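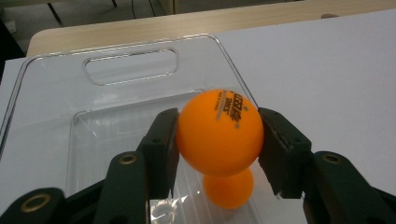
Which table tennis balls for a garage league that loses them like socks? We play every Saturday in my garage, and between the water heater, the dog and my brother-in-law's backhand we go through a lot of them. So far I've been buying DHS ones in orange, with the logo and the little star-like mark, and they play fine, but I'm told serious people use white. Does the color matter? And is there any saving a dented one?

Gurnley

2 answers

Yurii Pavliuk
Score 23

Color matters if your wall is the same color as the ball. White on a white garage door is a good way to return serves with your forehead. Orange is perfectly respectable at home, and you'll find them under the car sooner.

For dents, drop the ball in a mug of very hot water and roll it with a spoon for a minute. A shallow dent will often pop out. It will never be quite round again, but neither is my table. If it's cracked, throw it out. You'll hear a crack before you see it.

Keep the good ones in a tub with sides, off the floor.

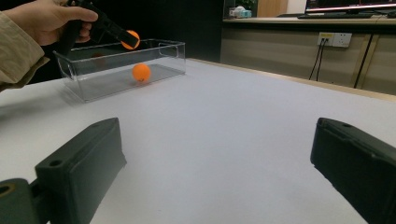 Answer from Sullach
Score 4

just buy the cheap 70 pack and stop caring. half of them wobble but so does everybody's serve. don't try the hair dryer trick, ask me how I know

Comment from Gurnley: The mug worked on two. The third is now an egg. My brother-in-law has asked to serve with it.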